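How to Read an Old Parish Register and Trace One Building Through It

Mar 25, 2020
By Caradog Meredith

Search this site
Type and press enter

Many people write to me because they want to know the age of a chapel or a small church, and the guidebook gives only one line. The parish register can help you, also if it was kept for baptisms and burials and not for buildings. I learned this method at Sturville, where the chapel of Mathias has a register of 700 pages and almost no other paper. It took me most of one November.

1. Ask which book you will see

Write to the archive before you travel. Ask for the call number, and ask if you will get the original or a copy. At Sturville the original is item 1138, and the copy has a different order of pages. I did not ask, and so my first notes were useless. You need also to know in which years the book begins and ends, and if there is a gap.

2. Learn the hand of each priest

Do not start with the year you are interested in. Start with the easiest pages, normally the latest ones, and go backward. In my register there were 13 different hands. For each one I made a small alphabet on a card, with the capital letters first. The letters S and L were the most difficult, and one priest made his H like a K through his whole life.

Stay with one hand until you can read a full entry without the card. This is slow for the first two days — after that it goes much faster.

3. Look in the margins

The entries for people follow a fixed form, and you can pass over them quickly. The building is hidden in the margins and on the blank pages at the end of a year. Look for words for roof, bell, lime, timber and stone. Look also for baptisms which were held in another place. When the families of Mathias went for a whole winter to the church at Gititz, I knew that something was wrong with their own chapel, and two pages later I found the payment for new beams.

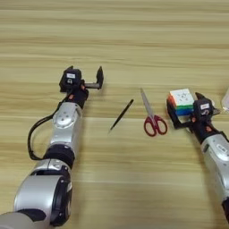

4. Write down everything in the same way

For each note I use one line with the page, the date as it is written, the words in the original language, and then my translation. Keep the strange spelling. I type my lines in a program called Stilliment, but a paper notebook is also good. If you are not sure of a word, put a question mark directly after it.

Be careful with dates. In some regions the year began in March, so a note from February can belong to the next year in our calendar.

5. Compare with the walls

Go back to the building with your list. A date above a door tells you about the door, and the wall can be much older. At Mathias the south door carries a date which is later than the first note about its bell — so I now believe the door was put in when the beams were changed. I have still no proof for it, and the pages for those years are damaged by water.

We use cookies to remember your settings. By continuing to read you accept this. OK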